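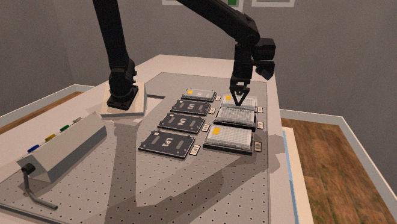

Figure 4. Two arms over the perforated bench top.

4.2 Setting up guild ranks and the shared vault

This section covers the rank and vault settings in Tekau. It applies to guilds on the PC and console versions. Players on a trial account can join a guild and hold a rank, but cannot open the Ranks page or withdraw from the vault.

Before you start

You must be the guild founder or hold a rank with the Manage Ranks permission. The founding quest, The Nirkitz Charter, must be complete. If the Ranks tab is greyed out, open the quest log and check that the charter has been handed in to the registrar at Sobczak.

You will also need 3000 silver in your own purse to open the vault. The fee is taken once and cannot be refunded, even if the guild is later disbanded.

Creating a rank

1. Open the Social menu and select Guild, then Ranks.
2. Select Add Rank. A new rank appears at the bottom of the list with no permissions set.
3. Type a name for the rank. Letters, spaces and hyphens are accepted. Accented letters are accepted on PC only, and are shown without their accents to console players.
4. Select a badge colour. Two ranks may share a colour.
5. Tick the permissions the rank should have. The permissions are listed in the table at the end of section 4.1.
6. Drag the rank to its place in the list. A rank can promote, demote or remove only members who stand below it.
7. Select Save.

Note: Changes to a rank take effect the next time each member changes zone. A member who stays in one zone keeps the old permissions until then.

Caution: Do not give Manage Ranks to the recruit rank. Every new member is placed in that rank on joining and would be able to edit every rank beneath the founder.

Opening the vault

1. Travel to Sobczak and speak to the vault keeper in the lower market.
2. Choose Open a guild vault and confirm the payment.
3. Return to the Guild menu. A Vault tab is now shown next to Ranks.
4. Select the Vault tab. The vault opens with two pages, named General and Reserve. Both can be renamed.
5. For each page, select the padlock icon and choose which ranks may view, deposit and withdraw.
6. Set a daily withdrawal limit for each rank. The limit counts stacks and ignores the number of items in a stack. A limit of zero blocks withdrawals. Leaving the box blank removes the limit.
7. Select Save.

Caution: Items marked Bound to Guild cannot be returned to a player's own bags once deposited. The game does not ask for confirmation when several items are deposited together with the Deposit All button.

Murine keys

Keys dropped in the Murine dungeon are stored on a separate key ring and do not take up vault space. To share them, tick Key Ring on the rank's permission list. A key used by one member is removed for the whole guild. Keys gained before the player joined stay with that player.

Reading the vault log

The log records the last 47 actions on each page. Older entries are deleted and cannot be recovered by support.

1. Select the page you want to check.
2. Select Log. The newest entry is at the top.
3. To filter by member, type the character name in the search box. Account names are not searched.
4. To keep a copy, select Export. The file is saved as plain text in the Tekau folder under Documents. Export is not available on console.

If something does not work

The Save button stays grey: two ranks have the same name. Names that differ only in capital letters are treated as the same.

A member can see a page but not deposit: check that the page is not full. No message is shown when a deposit fails for this reason.

The withdrawal limit has not reset: limits reset at the server's midnight, which may differ from local time. The server clock is shown when the pointer is held over the minimap.

The founder has left the game: see section 4.4, Transferring a guild.

Section last revised 14 May 2021. Text by Aniela Kurek, checked against the console build by Keegan Doucette.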